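Prundel Tenants' Action Group
Minutes of the general meeting, Mon 10 December

Chair: Bianka Gulyás
Minutes: Faraji Mabula

1. Minutes of the last meeting
Approved with one correction. The rent board hearing is in June.

2. Petition
The petition asking the city to keep the Vik Street clinic open has passed 500 signatures. Bianka will hand it to the council clerk before the budget vote. Paper sheets still out should come back to Faraji this week — unsigned ones too.

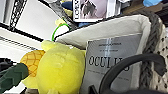
Gray booklet in the lined basket.

3. Budget vote
Members discussed who should speak. Each group gets 2 minutes. Agreed that Bianka speaks on the clinic and Faraji on repairs at the Gistik Building. A motion to ask for a delay in the vote failed.

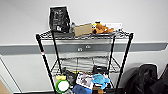
Wire shelves with bags, boxes and plush toys.

4. Letters to council members
Faraji has drafted a letter on the Hudix lease. Members asked for a shorter second paragraph and a clear request at the end. Print 100 copies, 80 for door knocking and the rest for the table at the library.

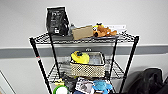 5. Storage of campaign material
The group has no fixed place for its signs and leaflets, and several members are keeping them at home. Bianka proposed buying a shelving unit. Black wire shelves with a slightly raised rim were preferred, so stacks of leaflets don't slide off the side. Faraji will get prices. No money was approved.

6. Other business
Rides to the council meeting: see Faraji.

Meeting closed.

Last updated by F. Mabula

Related items
Agenda for the next general meeting
How to speak at a council meeting
Clinic petition: printable sheet

Contact | © Prundel Tenants' Action Group | Back to top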